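Sidra Bukhari had always meant to put the long table in order before the autumn rush, and now it was September, with 703 buttons still to be matched to their coats, so she made herself a pot of tea and began with the bins.

Yellow was for whatever came in and red was for whatever had a lid, a rule her aunt had made up years ago at the Narell shop and one that Sidra kept out of love as much as habit.
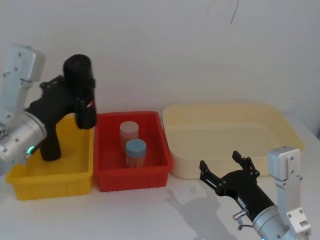
The big cream tray she was saving for last. Her aunt used to tip the whole day's muddle into it and sit sorting until the windows went dark, humming — always the same tune, and never the end of it. Sidra poured a second cup, pulled up the stool and found she was humming too.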